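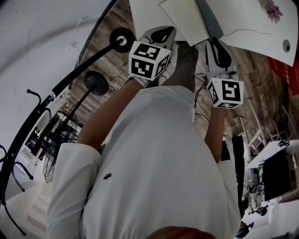
Two grippers, two marker cubes, one operator in a white shirt.

I have been putting off writing up the handheld gripper project because the numbers kept moving. They have mostly stopped moving, so these are my notes from the spring term of the Sekville robotics club. They are mainly for whoever takes over the calibration scripts.

The task we picked is handling flat, floppy things with two hands: sheets, covers, towels. The club arm, which we call Twal, is decent at picking up blocks and bad at cloth. Nadine Karam proposed that we stop tuning grasp rules by hand and record people doing the task with the same kind of fingers the robot has. The operator holds one gripper in each hand, does the work, and we recover the path of each gripper afterward.

Each gripper carries a white cube near the wrist with a black-and-white square marker on its faces. The cube is there so that at least one face stays readable as the wrist turns. A flat marker plate was the first version. It failed as soon as anyone rotated a hand past 45 degrees, and folding a sheet is almost nothing but rotation. With the cube we lose tracking mainly when one forearm crosses the other or when cloth falls over the faces. Both happen more than I would like.

Mounting the cube is the fussy part. The offset from cube center to fingertip has to be measured for each gripper separately. I assumed the left and right units were interchangeable, since they came off the same printer from the same file. They differ by 2 mm along the finger axis, which was enough to make the replayed path pinch air above the cloth. Nisreen Kassab found it by swapping the two config files and watching the error change sides. The offsets now live in a file named after the serial sticker, and the script refuses to start if the sticker number is missing.

Fingers: curved, grey, with dark pads at the contact end. The pad matters more than the shape. Bare printed plastic slides on cotton at any squeeze force we can get. We tried two pad thicknesses and kept the thinner one, because the thick one rolls the fabric edge under itself and you come away holding a double layer.

Cable routing is still unsolved. A cable hanging beside the forearm is fine for small motions, but it tugs when you reach across, and you start planning your reach to spare the cable. That habit ends up in the recordings. Clipping it to the sleeve helped some people and annoyed others. I would like a battery in the handle by fall, but weight at the wrist is already the main complaint after a long session.

Software side. The recording and alignment tool is called Kulletti, and it lives in the club repository under the same name. It does three jobs: detects the markers, converts cube pose to fingertip pose, and throws out any segment where a gripper is lost for longer than 7 frames. Shorter gaps are interpolated. I tried being generous with the gap limit and the filled-in paths cut straight through the fold, so please leave it where it is unless you have a better filter.

For the June set we kept 19 recordings after rejection. That is small. It was enough for Twal to get hold of a corner and lift it on most tries, and not enough for it to do anything sensible with the second corner. The failure is consistent: the right side arrives early and waits, the left side arrives late and low. My guess is time alignment between the two streams. Nadine thinks it is the operators, most of whom are right-handed and lead with that hand. We have not run the test that would settle it.

Things to know if you are picking this up. Recalibrate after any drop, even onto carpet. Print markers on matte paper. Glossy stock washes out under ceiling lights and the detector reports a confident pose that is simply wrong. Do not trust the first second of any recording, as people adjust their grip there. Write down who was operating, because arm length changes the paths more than we expected and we did not record it for the early sessions.

The Dreltdale team asked for our cube drawings and they are welcome to them. The version in the shared folder has the old screw spacing. I will replace it on Thursday after the lab opens, along with the pad template.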